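Clondico Leaseholder Advice Project
Progress report to the Arau Fund, second half of the grant year

You asked us to keep this one shorter than the last, which ran to 63 pages with appendices. We have done our best, and the appendices have been kept back for anyone who misses them.

Casework

We opened 561 cases in the period. Most were about service charges, as they always are, and within those the most common complaint was buildings insurance, where the premium arrives in one lump with no hint of who was paid what for arranging it. We now have a standard letter asking for the policy schedule, the commission and the name of the broker. Managing agents have a standard letter too, which says that our letter has been received.

Sinking funds came second. The difficulty is usually that leaseholders have paid into one for years and would like to know how much is in it, and the agent regards this as an unusually personal question. At Plulberg Court the answer took 6 months and came in the form of a spreadsheet with the relevant column hidden. We unhid it. The balance was lower than the residents had hoped and a good deal lower than the agent's own newsletter had suggested, and the matter is now with the tribunal. We will say more when we are allowed to.

Two other cases reached a hearing. One was won outright, on the cost of repainting a stairwell that had not been repainted. The other was settled in the corridor with ten minutes to go, on terms our client could have had in March if anybody had answered the telephone.

Right to manage

The target was to help three blocks start a claim, and we managed 2. The third got as far as choosing a name for the company and then fell out over the name. Relations are said to be improving and we have left our number.

Of the two that did start, the block on Kan Street has served its claim notice and received a counter-notice disputing almost everything in it, down to the spelling of the building. We think the objections are weak, though they are certainly thorough. The other block is still collecting signatures from absent owners, several of whom are abroad and one of whom replies only to post.
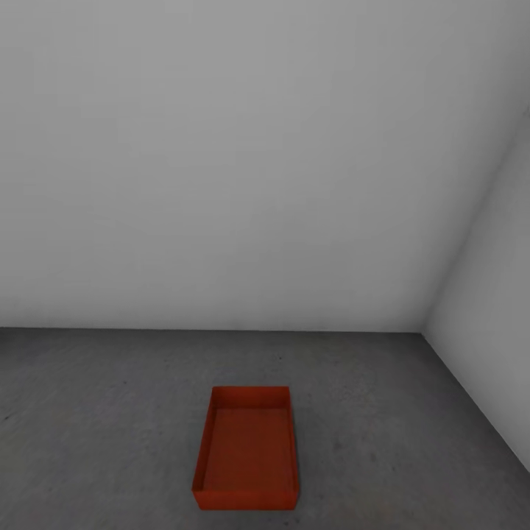
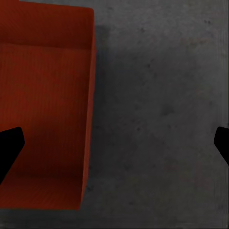
Paperwork remains the largest single drain on adviser time, and we would like to move some of the money in the training line across to cover it. A typical client brings in a lease, three or four years of demands, some of them for the wrong flat, and a carrier bag of envelopes that they could not face opening. An adviser can lose a morning putting that in order before any advice is given. We have tried asking people to sort it first, using a guide with coloured headings, and the guide generally comes back in the carrier bag. What we would give most clients, if we could, is something as plain as that red tray with nothing in it, and the instruction to put every letter from the freeholder in it on the day it comes. An extra half-day of admin each week would get the rest done, and would cost less than the second of the two training days, which was on time management and overran.

Outreach

Evening sessions were held in the library at six o'clock and were well attended when it rained. The session on lease extensions filled the room. The session on how to read a service charge budget did not, although those who came stayed an hour past the end and had to be asked to leave with the lights off.

We also produced the leaflet on consent fees promised in the bid. It explains what a leaseholder may be charged for permission to keep a cat, lay a carpet or put up a shelf. One managing agent has written to say that the leaflet is one-sided. We have offered to print their side if they will send us their scale of charges, and are waiting to hear.

Money

Spending is slightly under budget, mainly owing to a gap between advisers at the start of the period. Our own landlord has sent a service charge demand for the office, and it includes a line for "sundry other". We have queried it, using our standard letter.

Next period

The Plulberg Court decision, the Kan Street hearing if it comes to one, and a third right to manage block, which may or may not be the same third block. We would be grateful for a decision on the training line before the new adviser starts.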